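About us

Trivmont is a small workshop that cuts foam for play, for teaching and for packing. We work in two rooms on the ground floor of a former bakery in Rirkska, and we have been here long enough that the neighbors send us their parcels when they are not at home.

How we started

In the beginning we made only inserts for boxes. A customer brought us a glass lamp or a set of measuring tools, and we cut the foam so that the thing would travel safely. From this work there was always a lot left over, and the corners and strips were too good to throw away. One winter we cut a bag of them into cubes and gave it to the kindergarten on Berkel street. After two weeks the kindergarten asked for a second bag, and then a school asked, and in this way the cubes became our main product.

We still do the inserts. If you need one, please write to us with the measures of your object, in inches or in centimeters, but please tell us which.

What we make

Our small cubes are sold in bags of 25 for the home and in boxes of 200 for schools and therapy rooms. They are light and they make almost no noise when a tower falls, and teachers mention the noise to us more often than anything else. Children use them for stacking, for sorting and for first counting. Older people use them for hand exercises at the table. We know one choir that uses them too, but we did not fully understand how.

All the cubes are cut on the same saw, which has the name Vanhove after the shop where we bought it. It is slow, and the blade must be changed often, but it leaves a clean side. After cutting, each batch rests overnight on open shelves. In the morning we go through it by hand and take out those which are crooked or torn. The crooked ones are not wasted -- they go into our mixed bags, which cost less and which some schools prefer.

How we work

We are not a fast company. An order which comes before noon is usually packed on the next working day, and in August it can take longer. We pack in paper bags and plain cardboard, and we reuse the boxes that our suppliers send us, so please do not be surprised if your parcel has a strange label under ours.

Before we offer a new size, we put a few pieces on a plain table and look at them for some days. We stack them, we push them, we leave them lying and come back. A cube that looks right in a full box can feel too small when only a few are out.

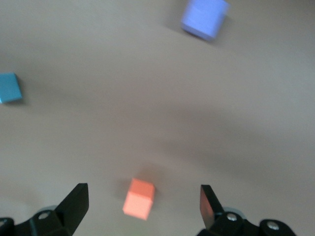

Marit wrote to us in May that three cubes on the table keep her grandson busy longer than the full bag, and she asked if we could sell a very small set. We liked the idea, and we are now thinking about how to pack it without using more paper than foam.

Visit us

The workshop is open to visitors in the afternoon from 2 o'clock. Ring the lower bell, the upper one belongs to the dentist. You can buy mixed bags directly at the door, and if the saw is running, please wait a little -- we will hear you when it stops.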